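# Picking a gripper when the thing being gripped has no opinion about its shape

*Speaker notes. Slides are mostly headings, so don't read them out.*

**Slide 1 – title**

Wait for the projector. Say who we are, skip the org chart.

Opening line: we set out to compare grippers and ended up with strong feelings about bedding.

**Slide 2 – what we tried**

- Tuser parallel jaw, narrow metal tips
- Grurkberg adaptive, the one with the lovely brochure
- Plunport soft pads, in both of the colours they sell

Same controller for all of them, the Gunnlaugsson. Mention this early or it'll be the first question. It'll be the first question anyway.

**Slide 3 – why cloth**

Boxes flatter a gripper. You close on a box and the box is where you left it. Cloth folds over the fingers, hides the target corner behind itself, and weighs next to nothing until you've got hold of the wrong bit.

Our rule for a pass: pinch two corners, lift clear, hold for 49 seconds. No regrasping. We argued over the 49 and I'm not reopening it on stage.

**Slide 4 – two-corner hold**

Leave these up for a bit. People at the back need time.

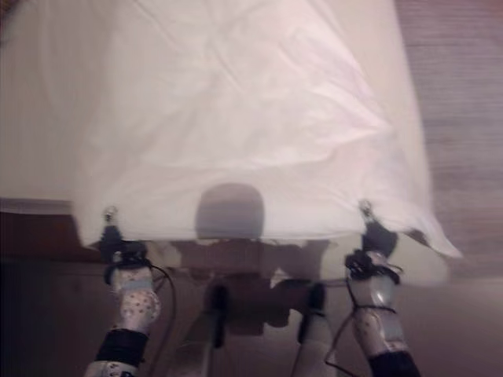
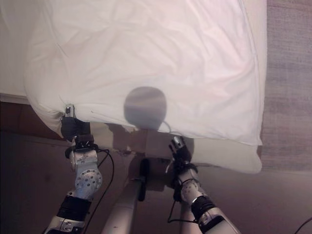

White cloth and black grippers in both. In the first one, point out how little of the cloth the tips need at each corner, and the loose flap drooping at lower right. In the second, go to the left gripper and the bunched fold it's pinching. Bunching is the theme of the next five minutes.

Then the objection from the September run-through, because somebody in the room will be thinking it. One reviewer asked whether we were comparing grippers at all, or only fingertips with different motors bolted behind them. Swap the tips, the reviewer said, and the ranking might swap too. Fair. We hadn't swapped the tips. I said it was "on the roadmap", and then we went home and wrote a roadmap.

**Slide 5 – after swapping the tips**

We put the narrow metal tips on the Grurkberg and reran the lot. It went from last to second. The Tuser stayed on top, by a margin I'd describe as polite.

The Plunport can't take other tips without a hacksaw. We own a hacksaw. We were told no.

Say clearly: most of the difference was at the tip. Some of it was closing speed – a quick close pushes the fabric away before the fingers meet, and you end up with a very confident grip on air.

**Slide 6 – force, and too much of it**

The default closing force on the Gunnlaugsson is set for metal parts. It doesn't mention this in the menu. Check yours before you try anything with a hem.

Lower force held just as well on thin cloth. On anything stuffed, the pinch crept. Tips with some texture helped. Go easy on the texture or the cloth won't let go at the other end, and then your robot is just wearing it.

**Slide 7 – the cameras (short!)**

Head view is good for setting up the lift and poor once the cloth is up, when a good part of what you want to see is behind what you're holding. A wrist view is the obvious fix. We tried one. It gave us a superb close-up of white.

If running late, cut this slide.

**Slide 8 – cost**

Full set of tips, both arms: $3,000. Pause for the groan. Rated life is fine, but ours wore at the edges well before that, and worn edges slip on smooth covers first.

**Slide 9 – what we'd buy again**

The Tuser, with spare tips ordered the same day. The Grurkberg if you already own one and can change its fingers. The Plunport for fruit.

Questions. Repeat each one into the mic. If it's about the 49 seconds, point at the clock.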